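30 December 2025

Gripper day again, and my coffee went cold twice.

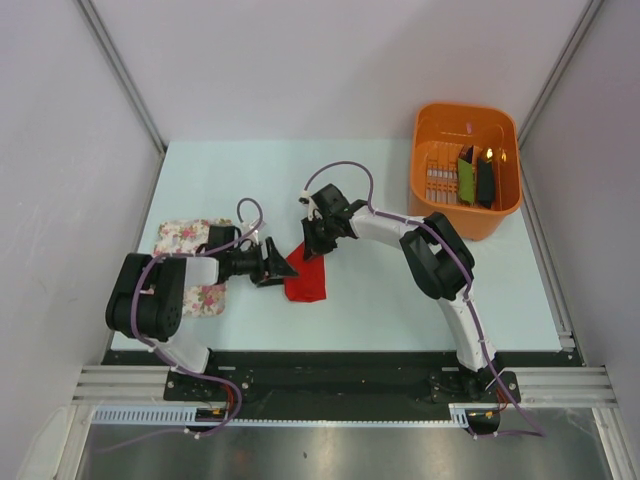 I've been going back and forth for most of the month on which jaws to leave on the bench arms over the winter, and today I finally sat down and did the comparison properly, with a notebook and everything. The old ones are the straight jaws we got with the arms, and the new ones are the softer set Bartosz had printed over in Erinwood. Cloth is the test that bugs me most, so cloth it was! The little red one is my favorite for this because it crumples into a proper mess in the middle of the table, and both grippers have to come in over it nose to nose without knocking into each other. The flowered one is flatter and a lot less fun. It lies so flush to the tabletop that the jaws mostly want to skate across it.

So, the numbers, before I lose the page. I ran 212 tries with the old jaws and 168 with the new ones (I wanted them even, but Halina needed the power strip). The old jaws dropped the cloth 29 times and I forgot to keep a proper tally for the new ones until well after lunch, which is so very me. My gut says the new set is better at grabbing a fold and worse at letting go of it. Twice I had to reach in and peel the cloth off with my fingers. Bartosz thinks the pads are too tacky and wants to dust them with talc. I said please not near the joints.

The purple cables are still driving me a little nuts. I like them arched up high over the wrists, it keeps them out of the way when the arms cross, but on a long reach you can hear the loop tick against something and then I spend ten minutes listening instead of working. Lech told me to take one tie off and give it more slack. I took one off, it was worse, I put it back. Tomorrow I might try moving the one nearest the elbow – or I might leave well enough alone.

Then there's the controller question. Aniela is all for the Duda box, and she's right that it feels smoother when both arms move at once. I like the Clesmont one better for slow stuff, like pinching up a corner, and I know where all the settings live. We argued about it in the hallway in a friendly way for so long that Hugo came out to see what was going on. He wants us to pick one by June. June is ages away!

Home by seven, soup from the freezer. I still need to write to the Clustonton people about spare finger pads, and to ask Halina for my power strip back. Also buy more of those small white ties, the bag is nearly empty.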